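## Section 3: Hooking up your Magsi and running the first loads

If you skipped Section 2 (the unpacking part), please go back and make sure the shipping bolts are out. I know, I know, it's the dull bit. But a Magsi that's started with the bolts still in will walk across your kitchen floor sounding like a freight train, and I've had to fix a few of those at the shop. They're on the back, they have yellow caps, and they go in the little bag taped inside the lid so you have them when you move.

Okay! This section gets the washer from "box in the kitchen" to "clean towels." It covers the tabletop-height Magsi that we rebuild and sell here at Tindumia, both the plain one and the one with the Drultodik faucet adapter. If yours came with a different adapter, the steps are the same except for step 4.

### What you'll need

- The gray fill hose (one end has a screen in it)
- The drain hose with the hook
- The faucet adapter and its two rubber washers
- A level, or a glass of water if you don't own a level
- An old towel you don't care about
- A flashlight

You don't need a wrench. If you find yourself reaching for one, the threads are crossed, so back it off and start over.

### Picking a spot

Before you connect anything, decide where the washer is going to live. It's easy to slide around when it's empty and miserable when it's full. You want a hard, flat floor, a grounded outlet within reach of the cord, and a sink close enough that the drain hose can hook over the edge without being pulled tight. I like to leave a hand's width behind the machine so the hoses can curve.

**Caution:** Plug the washer straight into the wall. No extension cords and no power strips, even the thick orange-handled contractor kind. The motor draws a lot when it starts to spin, and a warm plug is a bad sign. If the plug ever feels warm, stop using the washer and call us.

Rugs are a no. So are those squishy kitchen mats. I put mine on one the first week I had it, thinking it would be quieter, and the whole thing leaned forward like it was trying to read something.

### Leveling

1. Push down on each top corner in turn. If the washer rocks, note which corner drops.
2. Tip the machine back a little (get somebody to hold it) and turn the foot under the low corner counterclockwise to make it longer.
3. Set it down and push on the corners again. Keep going until nothing moves.
4. Put the level on top, front to back and then side to side. A glass of water works too – just look at it from the side and see whether the water sits even with the rim.
5. When you're happy, spin each lock nut up against the bottom of the cabinet until it's finger tight.

Don't rush this one. Most of the "my washer is loud" calls I get end with a foot being turned half a turn.

### Connecting the water

1. Turn the faucet off and unscrew the little aerator at the tip. Put it somewhere you'll find it again. A magnet clip on the fridge has worked for me.
2. Look up inside the faucet with the flashlight. If there's an old rubber washer stuck up there, pry it out with a toothpick.
3. Drop one of the new rubber washers into the adapter, flat side down.
4. Screw the adapter onto the faucet by hand. On the Drultodik adapter the collar has to be pulled down while you do this, and it clicks when you let go. If it doesn't click, it isn't seated.
5. Check that the screen is still in the end of the fill hose. It looks like a tiny hat. That end goes on the washer.
6. Put the second rubber washer in the other end of the hose and snap it onto the adapter.
7. Hook the drain hose over the edge of the sink. The hook should sit higher than the tub, or the water will wander back out while it's filling.
8. Open the cold water slowly and watch both joints. A drip in the first few seconds is common. Snug the collar a bit and it should quit.

**Note:** If you're on a hot and cold mixing faucet, keep the water at or below 107 degrees Fahrenheit. The drain pump seal in these older machines doesn't care for anything hotter. I use a meat thermometer in a mug to check, and then I remember where the handle was pointing.

**Caution:** Turn the faucet off every time you finish a load. The hose isn't built to hold pressure overnight.

### The empty run

Always do one load with nothing in it. There's a little water left in the pump from when I tested it on the bench, plus whatever dust got in during shipping.

1. Close the lid until you hear the latch.
2. Turn the dial to NORMAL. Always turn it clockwise. Turning it backward wears out the timer, and the timer is the one part I have trouble finding these days.
3. Set the water level to LOW.
4. Pull the dial out to start.
5. Stay with it. Check under the machine when it's full, again when it drains, and again when it spins.
6. When the dial reaches OFF, wait 7 minutes before opening the lid. The latch lets go on its own, and yanking on it bends the tab.

You may smell something a bit like a new shower curtain. It's from the fresh hoses and it goes away after a couple of loads.

### Sorting your first real loads

Now the fun part. Start with something plain and sturdy that you don't mind testing on – old towels, say, or dishrags. The tub is smaller than it looks, and I'd rather you went too light than too heavy. Drop things in loosely around the center post, never wrapped around it. When the tub is a bit over half full, quit.

A few words on color, because it catches people out with small washers. You've got less water in there than in a full-size machine, so any dye that comes out of a bright piece has fewer places to go. Reds and oranges are the ones I watch. Whatever's new and loud gets its own load on cold, with LOW water, and it stays out of the mixed pile until the rinse water comes out clear. You can see the rinse water right there in the sink, which is handy!

I also look over the hems before anything goes in. A popped stitch on an edge can catch on the center post and pull the whole row out, and then you're sewing on a Sunday-type mood when you'd rather be doing anything else. Run a finger along the edge. If there's a loop sticking up, trim it or put the piece in a mesh bag.

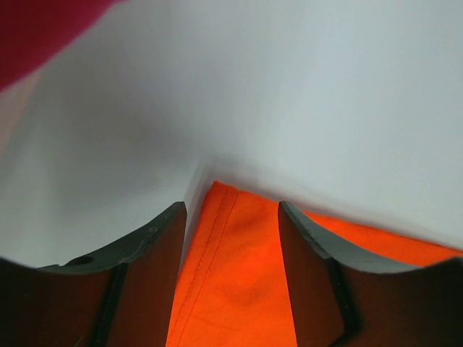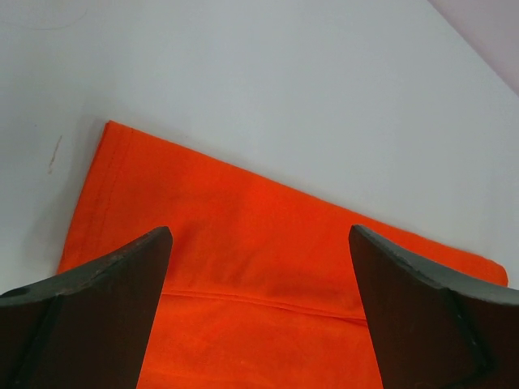
*Bright orange fabric with a stitched hem along the left side. I'd give a color like this its own cold load.*

Here's how I set the dial for the usual stuff:

| What's going in | Dial | Water level | Temperature |
|---|---|---|---|
| Towels, dishrags | NORMAL | HIGH | Warm |
| T-shirts, pajamas | NORMAL | MEDIUM | Cold |
| New bright colors | GENTLE | LOW | Cold |
| Sheets (one at a time, please) | NORMAL | HIGH | Warm |
| Sweaters in a mesh bag | GENTLE | MEDIUM | Cold |

### Detergent

Use the liquid kind, and use less than the bottle tells you. A tablespoon does it for a half-full tub. I sell the Candance unscented because it rinses out well in these machines and my own skin gets along with it, but any low-suds liquid is fine.

1. Let the tub start filling.
2. Pour the detergent into the water, away from the clothes.
3. Let it swish a moment, then close the lid.

Powder tends to cake up under the agitator, especially in cold water. Pods are worse. I've peeled them off the inside of the tub like stickers.

**Note:** If suds come up over the rim, push the dial in to stop, and don't add more water. Sprinkle a little salt on top, wait for it to settle, and move the dial forward to SPIN.

### If something seems off

**It hums but won't fill.** The faucet's probably off, or the little screen is clogged. Unscrew the hose from the washer, rinse the screen, and try again.

**It fills and drains at the same time.** The drain hose has slipped down. Lift it back over the edge of the sink.

**It thumps during the spin.** Push the dial in, let it stop completely, and spread the load around the post. One wet towel by itself will do this nearly every time, so toss in a second one for balance.

**It stops in the middle.** Check the latch first, then your breaker. If both are good, leave it unplugged for a bit and let the motor cool. If it does it again on the next load, get in touch with me.

**There's a puddle.** Work out where it's coming from before you mop. Front usually means suds, back usually means a hose.

### Keeping it going

Leave the lid open between loads so the tub can dry. Wipe the rubber around the top with a damp rag when it starts to look gray. Pull the screen and rinse it whenever the fill gets slow, and plan on new rubber washers every January (they're cheap, and there's a spare pair in the bag with the bolts).

Treated like that, the belt should be good for about 2,000 loads. Mine has a squeak that comes and goes, and I've decided to live with it. Belt changes are in Section 4, along with the parts list.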